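O simulador do Nerketier vale a assinatura, o kit nem tanto

Rizwan Sheikh

Passei o mês de maio com o pacote da Nerketier no laboratório, e a minha opinião é que a empresa está a vender a metade errada. O pacote traz duas coisas: o Ernilov, um ambiente de simulação para manipulação de objetos, e um kit físico com pinça, suportes e cablagem. O preço de tabela é de 2.000 euros, com assinatura de um ano incluída. Quem quiser só o simulador paga 89 euros por mês.

O Ernilov é bom. Instala-se numa tarde e as cenas abrem sem afinações. A biblioteca tem 164 objetos de uso doméstico, com massas e atritos que se podem editar num ficheiro de texto. O braço vem montado no teto, o que agrada a quem trabalha com bancadas cheias: a base não ocupa a mesa. Corremos as nossas tarefas de pegar e arrumar e poupámos até 40 horas de ensaios na máquina real.

Tenho duas queixas. A iluminação das cenas é limpa demais. Um sistema de visão treinado só ali vai estranhar uma cozinha com janela. E a documentação da interface Deák, que liga o simulador ao controlador, está desatualizada em relação à versão que nos enviaram. Perdi uma manhã com um parâmetro que mudou de nome.

Quanto ao kit, a pinça funciona, mas os suportes são frágeis para o preço e os cabos são curtos para uma montagem suspensa. A Vunonine vende peças equivalentes em separado e aceita devoluções. A Nerketier não aceita depois de aberta a caixa, e isso devia estar escrito na página de compra.

Para uma escola ou um grupo pequeno, recomendo a assinatura mensal e a compra das peças noutro lado. Para quem já tem braço e controlador, o kit não acrescenta nada. Escrevi isto mesmo à empresa e ainda aguardo resposta sobre os cabos.

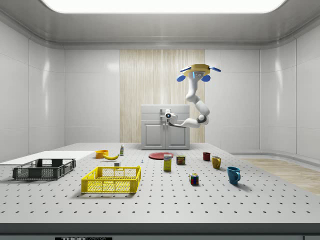
Cena de bancada em simulação, com o braço suspenso, caixas, canecas e um cubo de Rubik.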